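Ask anyone what they want a robot for and you get the same list. Dishes. Laundry. The toys on the living room floor (that last one is mine, I have two kids and bare feet). So when Shireen Rampersad at Dredden told me I could come watch a machine put shapes in a sorter, I was in the car before she'd finished her sentence.

Dredden is a small outfit above a tile store, and the stairs smell like grout. They want to sell a tidying arm to day cares and, someday, to people like me. I got there in November with a bag of donuts and a long list of questions, most of them about socks. 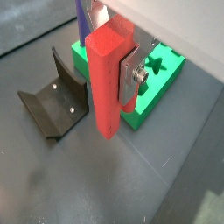 My younger one was fitting shapes into holes before he could say "truck," so I figured this would be a warm-up act. Shireen laughed at me, nicely. Grabbing a block is pretty much solved, she said. Turning it so the corners line up, and knowing you're a hair off before you start pushing, is where her whole year went! The arm had done 1640 tries by the time I visited, and she had notes on a depressing number of them.

Her coworker Wagner Aguiar came over for a donut and gave me the shop-floor side of it. He used to set up machines at Du Plessis, which makes door hardware, and he says a factory gets to cheat. Every part shows up facing the same way, in the same tray, all day long. Your kitchen drawer does nothing of the kind. Mine has a whisk in it that fights back.

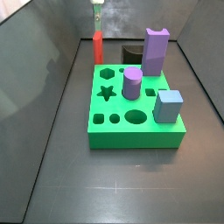
I asked about stars, because stars look mean. Wagner said they're not as bad as you'd think, a star gives you five chances to get it right. A long rectangle gives you 2. I have been thinking about that every time I load the dishwasher, where a casserole dish apparently has one correct position and my husband knows it.

Then we got to money, and everyone got quieter. Lizelle Naidoo handles the business end, and she's hoping to rent the arm for 600 dollars a month to start. I pay a very nice teenager a lot less than that, and she also does the cat box. Lizelle wrote that down, so if there's ever a cat box attachment, you're welcome.

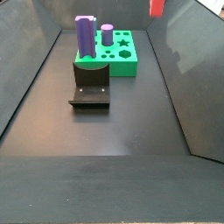
Would I take one home today? No. It's slow, and it needs somebody like Shireen close by. But I stayed until almost six watching it work, and I haven't watched anyone else clean up for that long in my life. She wants to try laundry next, starting with washcloths. I told her I have plenty.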